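News > Community > Clothing

Club's red and white kit to be passed on to younger players

14 June 2020

Families at Carness Youth Soccer are being asked to sort through last season's red and white clothing so it can be handed down to younger players.

Lindsay Merrick, who runs the clothing exchange, said everything should be folded and bagged by size before it is dropped off. 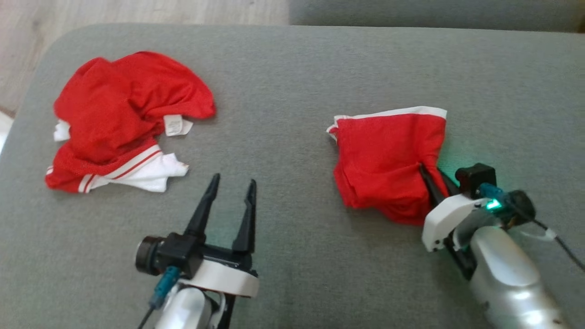 The exchange began in February with 94 items. It now covers 4 age groups, and the club hopes to reach 700 pieces before the next season starts. Clothes with small marks or loose threads will be accepted. Anything with large tears should be kept back.

"Check the label and write the size on the bag," Merrick said. "If you can't read it, put it in the unsorted box and we'll measure it."

Ayman Fawzy will collect bags from families who can't get to the clubhouse on Bello Street. Requests for a pickup can be left at the front desk.

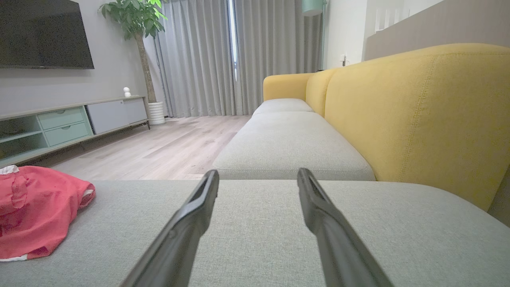 Red clothing on a gray seat, with the yellow and gray sofa behind.

Sizes for the youngest group are needed most.

2,831 views | 4 comments | Share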